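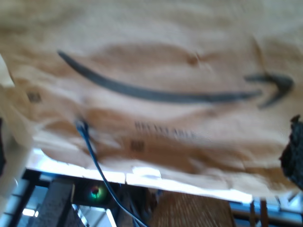 网线检测这一块我前后折腾了大半个四月，想来请教一下各位前辈，帖子会写得有点长，先给大家倒杯茶。我们组用的是 Civer 做感知，Prendwood 做双臂规划，任务是让双臂把网线插头送到交换机的端口上。插头本身识别得还可以，麻烦的是线身。近处一糊，细细一根蓝线斜着从牛皮纸前面垂下来，纸上全是软软的褶子，还横着一条深灰色的弧形箭头，下面那条亮边又曝得发白，线从亮边上穿过去的那一段，颜色一下就变浅变银了。Civer 的分割到这里经常断成两截，有时候还把箭头的细尖当成线的延长段接上去，看得我又好气又好笑。我试过调颜色阈值，放宽了就把别的蓝色东西也吃进来，收紧了线就断。训练集里我补了 200 张手工标的，好了一点点，离放心还远得很。想问问大家：这种细长、会变形、颜色还跟着光走的东西，你们是在二维里硬分割，还是早早拉到三维里去拟合曲线？
楼主 豆浆不加糖

2楼 老周爱拧螺丝
先抱抱楼主，线缆谁碰谁头疼，我当年第一次做的时候连做梦都在追线头。我的经验是不要指望单帧。你有时序，有机械臂的关节角，夹爪夹住的那一点在空间里是已知的，从这一点往下长，用一条带弯曲惩罚的样条去跟，断一截没关系，样条自己会把缺口跨过去。颜色只拿来打分，别拿来做硬判决。箭头那种误接也好处理，印在纸上的东西贴着纸面走，线离纸面有距离，深度给一点点权重就能分开。

3楼 海盐汽水
不太同意楼上，深度在这么近的地方靠不住，我们的深度图在细线上基本就是一串洞，给权重等于给噪声投票。我会先把曝光锁住再说别的。自动曝光一跳，前后两帧的蓝色都不是一个蓝，你标 200 张也好，再多标几倍也好，都是在替相机还债。

4楼 豆浆不加糖
谢谢两位！曝光我确实一直放着自动没管，汗。今晚就锁上试试。样条的想法我也很喜欢，就是担心两条臂都伸进来的时候遮挡太多，起点丢了怎么办？

5楼 Naima Shawky
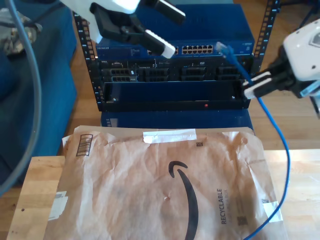
起点的问题我倒想从规划这边说几句，我在 Sithole 那个项目里写过一阵子双臂的任务调度，踩的坑跟你挺像。我的看法是，不要让感知一个人扛，把“谁夹着线”写成规划器的显式状态。像右臂的夹爪夹在蓝色网线上、正好卡在透明水晶头下面一点，插头又停在 Netgear 交换机右端上方的时候，状态就该是“右手持线，接头外露”，左臂指尖朝着端口一侧探下来，那它的可行区域就要主动让出插头到端口的视线。Prendwood 默认的碰撞代价只管撞不撞，不管挡不挡，你得自己加一项可见性代价。我们当时加进去以后，规划时间长了一些，换来的是起点很少丢，我觉得很划算。另外线尾要留给它一个走廊，它从夹爪斜着垂到机架前面，再在右下方绕个弯，样条要是把这一段也当成自由空间，左臂迟早会从里面穿过去。

6楼 老周爱拧螺丝
可见性代价这个我投赞成票，不过提醒一句，权重别给太大。我见过有人一开大，两条手臂为了互相让视线，绕得像跳交谊舞，插个头要等到天黑。

7楼 海盐汽水
哈哈哈楼上太有画面了。再补充一点，重规划的频率也要压一压。我们设的是 2 赫兹，再快的话，感知抖一下轨迹就换一条，手臂一直在犹豫。

8楼 豆浆不加糖
回来汇报啦！曝光锁住之后断裂少了很多，海盐汽水这一刀砍得准。样条也接上了，起点用夹爪位姿，代码写得很丑就先不献丑了。现在轮到新的烦恼：端口编号。交换机这一排银色的口长得一模一样，我让 Civer 先找整块端口区，再按行列切格子，只要接头挡住一边，格子就整体错一位，规划器还特别自信地往错的口上走……
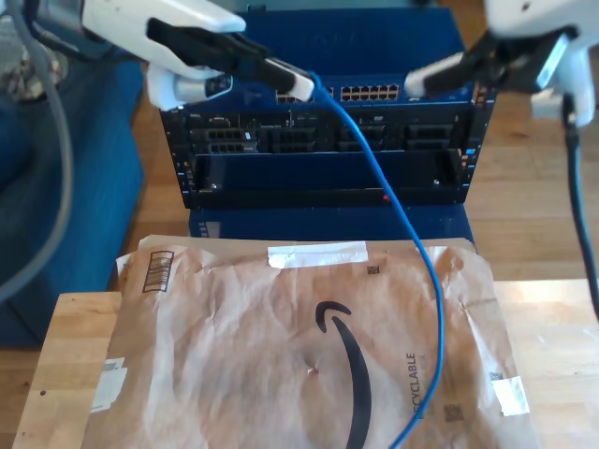
左右夹爪各持一个白色接头，端口区 12 个口，两行排列，再往左的口被接头挡住一部分。

9楼 Nesma Bouazza
端口错位我来讲讲我的做法，也不一定适合你。别从看得见的最左边开始数，遮挡一来这个边界就是假的。找一个不会被挡的锚，比如机箱侧边的导轨，或者前面那个小红灯，把机箱整体位姿解出来，端口位置全部从模型里推，图像只用来做最后那一点点修正。Brakell 里有现成的模板配准，给一份尺寸准的模型就能跑。修正量我会设个上限，超过 3 毫米就停下来重新看，宁可慢一点。

10楼 海盐汽水
又要来唱反调了，抱歉抱歉。位姿从锚点推过去，锚点离得越远，角度误差放得越大，小红灯那么低，推到上面的端口可能正好就差出一个口。我更愿意在端口附近多取几个局部特征，看不全就让左臂先退开，看清楚了再上。

11楼 Nesma Bouazza
你说得对，单用红灯肯定不够，所以我才把导轨也拉进来，一长条的约束对角度很有帮助。退开再看也是好办法，我只是心疼节拍。要不楼主两边都试试？先用模型推，残差大了再退开看，应该不冲突。

12楼 豆浆不加糖
这个折中我可以！那我在行为树里加一个“退开复看”的分支，残差过线就触发。顺便把手眼标定也重做一遍，免得到最后发现是标定的锅，那可就白吵这么久了。

13楼 小满

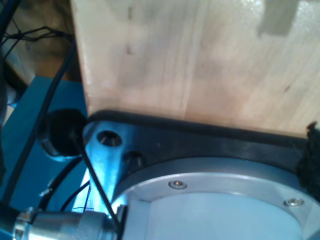

手眼标定做完以后，怎么知道结果能不能用在插接这种活上？
拿一组没参与求解的姿态来验证，把标定板固定在一处，换不同的腕部朝向去看它，算出来的板子位置应该始终落在同一点上。散布要是比端口的容差还大，就先回头查关节零位和图像时间戳，再谈重新求解。朝向一定要拉开，只平移不转腕的数据看着残差很漂亮，拿去插接就露馅了。

14楼 老周爱拧螺丝
时间戳这条要划重点，我被它坑过不止一回。图像比关节角晚到一点，慢慢走的时候看不出来，一加速线就整个往一边漂，样条还跟得一本正经的。楼主记得让手臂停稳了再采标定数据。

15楼 豆浆不加糖
收到收到，时间戳我之前只在启动的时候对过一次，看来也得查。谢谢大家陪我聊到这么晚，行为树改好以后我把残差的曲线贴上来，到时候海盐汽水和 Nesma 再接着辩，我去给你们续茶。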